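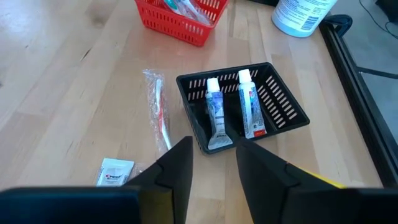
Two small toothpaste tubes standing caps up in the black basket.

Cutach: notes on a toiletry sorting collection

8 Sep 2024
By Nuria Mersha

Hello, and thank you for reading this far into the folder! Cutach is a set of recordings of one very ordinary chore, putting travel toiletries into little baskets on a wooden table, and I've tried to write down the things I would want to know if somebody handed it to me.

## What is in it

There are 600 recordings, of which 113 are kept apart for testing. Please leave those alone until the end, even if you're curious (I was, and I regretted it). The things on the table are the kind you'd find in a bathroom drawer — small toothpaste tubes, wrapped toothbrushes, a bottle here and there — plus plastic baskets and trays with openings in the sides.

## How the table is laid out

Hiba Jaber wrote the layouts, and she likes a bit of mess, so the toiletries usually start scattered and the baskets are rarely square to the table. 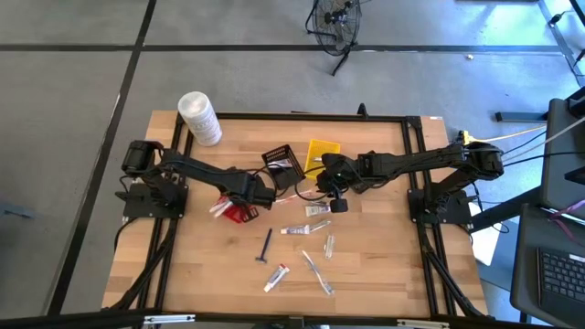

Baskets and trays may sit close together or well apart, and we didn't fix which item goes in which one. A tube counts as sorted once it is inside a basket and let go of. It may stand, lean or lie down. Earlier, in the set we called Prekano, we insisted on tubes standing up, and we spent far too many evenings arguing over the leaning ones.

## Labels

Each recording has a short sentence in everyday words, such as "put the toothpaste in the black basket." Hiba and I both labeled the same 100 recordings to see where we disagreed, and it was nearly always over "tray" and "basket." We settled on using whichever word the first labeler chose, so please treat the two as the same when you search.

## Still to do

52 recordings have a label that names the wrong color. They're listed in the notes file and I hope to have them fixed in November. If you find others, write to me or to Hiba and we'll add them to the list.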